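# Tubs, Bags and the Sponge Problem

Photos from the storage page, Clamolville supply room. Text by Ewurabena Asamoah.

I have been told for years that small cleaning supplies should be "contained." Sponges especially. Take them out of the packet, put them in something see-through, and the room will run itself. I have my doubts. A sponge in a tub is still a sponge, and now I have a tub to wash too.

Still, I said I'd give the idea a fair look, so this page is about putting sponges in clear containers and small things in zip-top bags. The people who love this system always talk about being able to see what you have. Keep that claim in mind when you get to the plastic. 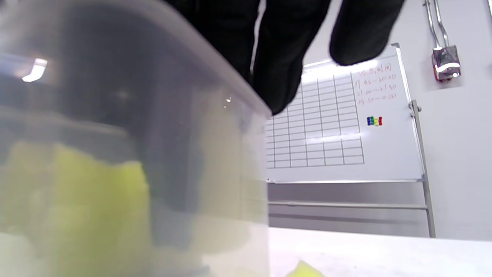 Frosted walls, with something yellow-green and sponge-like inside. The rest is a gray blur.

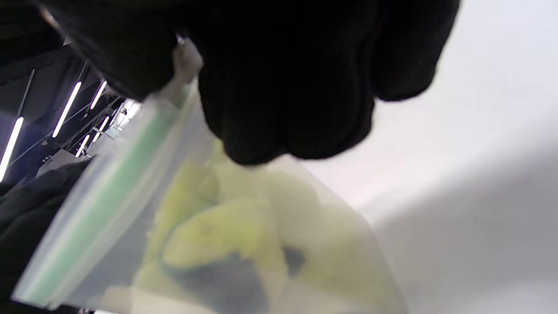 A zip-top bag with a green closure strip. I'll admit the strip is easy to find.

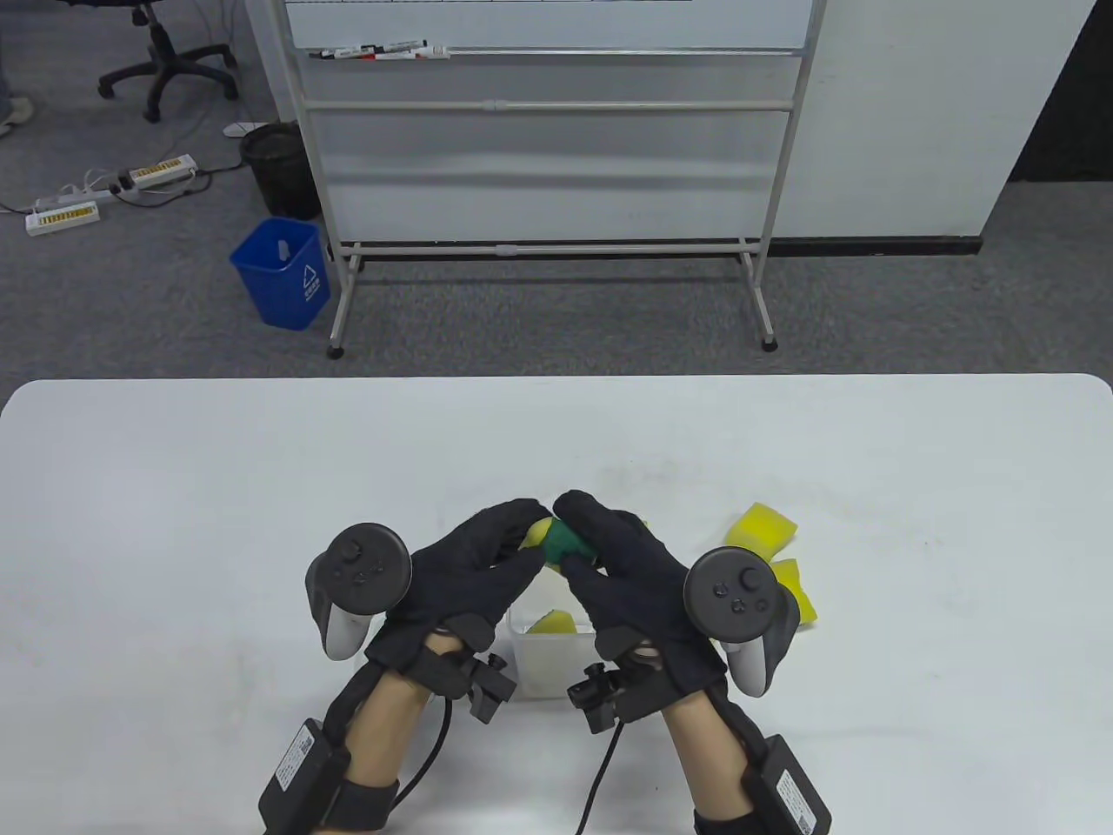
*First, the cloudy container; second, the zip bag with its pale yellow-green pieces; third, yellow sponge and dark green scouring pad held over the small clear container, where a flat piece of yellow sponge is already resting.*

So, can you see what you have? Sort of. The small clear container does best, and I'd know at a glance that there was sponge in it. Through the cloudier plastic I get a color and a shape, and I'd have to open the thing to tell whether I was looking at a fresh sponge or one that should have been thrown out in May. The bag is somewhere in between. Yellow-green lumps, one dark piece, and good luck past that.

A few more gripes while I'm here.

**Size.** The Povholm catalog pushes its 945 ml tub as the right size for everything. I don't believe any tub is the right size for everything. Too deep and the last sponge lives at the bottom until you tip the whole thing out. Shallow is better for flat pieces, and if you're going to stack them anyway you may as well leave them in the packet.

**Bags.** Serkitz sells theirs in boxes of 200, which sounds thrifty until you've given up drawer space to the box. I use the same 4 over and over. Press-seal strips are fine as long as there isn't grit in the track. Wipe it with a fingertip before closing and squeeze the air out from the bottom up.

**Damp.** My biggest complaint, and the catalogs skip right over it. A sealed bag is a bad home for a sponge that has been used. Let it dry all the way first, on its edge, with the scouring side facing out. Overnight is usually enough. If it still smells after that, no container is going to help you.

**Labels.** Caron makes a nice enough roll of sticky ones. They peel off anything flexible. Write on the bag with a marker.

Would I do it again? The small clear container can stay, lid off, for dry sponges only. I'd use bags for spares. The big cloudy kind I would skip, and if a store wants $10 for one I would skip it faster. Write in if you feel differently, but please tell me how often you wash yours.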